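Workshop notebook: Alia coupé, front brakes and idle
22 February 2024, Kartini Halim

We use cookies to remember your settings. Accept / Manage
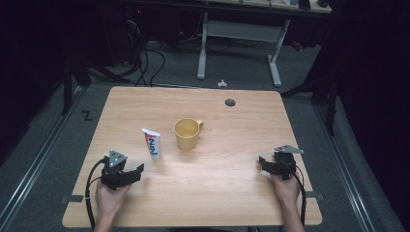 Yellow mug and toothpaste tube on the table.

Car back in with the same two complaints as January: a shudder through the pedal when slowing from speed, and an idle that hunts once the engine is warm. Owner has done 306 miles on it since the last visit, mostly the Gratcombe road.

Started with the brakes. Wheels off, discs cleaned, dial gauge on the nearside first. Run-out was over the limit we work to. Took the disc off and found a ridge of rust on the hub face, all on one side. Cleaned it back to bare metal, refitted the same disc, and it came down to where it should be. Offside was fine and I left it alone. Pads have plenty left. Slider pins on the nearside were dry, so cleaned and greased.

Anyone fitting discs on these: do the hub face first. The last set went on at Gollville and I doubt it was touched.

Idle next. Cold start good, settled at 1,000 and held. Once the fan had cut in twice it began to wander, dropping to 500 and catching itself. Smoke test showed a leak at the rear of the inlet, where the breather hose meets the manifold. Hose is split on the underside and you can't feel it without taking the engine cover off. Taped it for now and the idle steadied, but that won't last with the heat back there.

Rang Yeoh for a new hose. They have the early type on the shelf and the later one on order. Ours is the later one, going by the chassis number. Ordered with two clips. The old clips are the crimped sort and had to be cut.

Road test, out past the reservoir and back. No shudder from any speed I tried. Slight pull to the left under light braking, could be the camber of the road. Check again on the flat.

Still to do:
- fit hose and clear the stored codes
- torque wheel bolts again after the next run
- invoice so far is 211, hose not included

Car is on the far ramp, keys in the drawer.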